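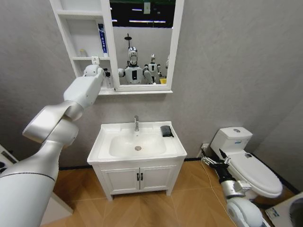 **Speaker notes – Samarakoon housekeeping service, buyer's talk**
Slot: Wednesday, after lunch. Me first, then Sewwandi on pricing.

**Opening (take your time, let them settle)**

Good afternoon, everybody, and thank you for coming back from what I'm told was a very good lunch. My name is Lakmal Sikder, and I look after bathrooms. That's really my whole job at Ernen! I spend my days in small rooms with a sink and a toilet, working out whether a service we might pay for every month is worth paying for.

*Wait for the laugh. If there isn't one, carry on.*

**What's on offer**

- Samarakoon is a cleaning and tidying service sold by Drerkuner. You rent the robot by the month, and the bathroom routine comes as an add-on.
- The routine covers the sink and the shelves. Toilets are listed as "coming later," and I'd ask you to hear that the way I did, with some patience.
- Minimum contract is 9 months. Sewwandi Kumarasinghe will go through the numbers, so please save your money questions for her. She's much nicer about them than I am.

**Why bathrooms are hard (slow down here)**

Think about your own bathroom for a moment. You turn sideways to get past the sink, you reach up to a shelf with a tall box on it that would love to fall over, and there's a mirror giving you a second copy of everything. Now picture doing all that with two big white arms and shoulders that don't tuck in. When we wrote our review sheet we gave reach and elbow room more points than speed, and I'd do the same again.

Then there's the wiping. A washbasin is all curves and shine, and the rounded corners at the front are the places I always check first with my own thumb.
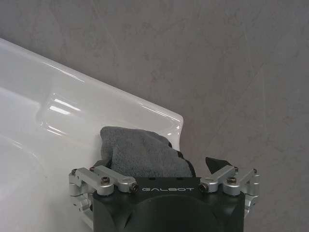

A folded towel bunches up when you grip it, so the part touching the ceramic is never quite the part you planned on. When you sit through a demo, ask to see the corner and the flat rim done separately, and ask how the towel gets swapped between rooms. I put that second question to Drerkuner in January and got a long, friendly answer that I still had to write back about – twice.

**What we'd want before signing**

- A trial in one of our own bathrooms at Eltstead, with our own clutter on the shelves.
- 14 days of it at least, with the same housekeeper signing the sheet each day.
- A written price for replacement finger pads and towels.
- A clear word on who moves loose cables and boxes off the floor first. I suspect it's us.

**Handing over**

I like this service more than I expected to, and I'd be glad to see it in a trial. I wouldn't sign for the whole building yet. Sewwandi, over to you – the clicker sticks a little, so press it hard.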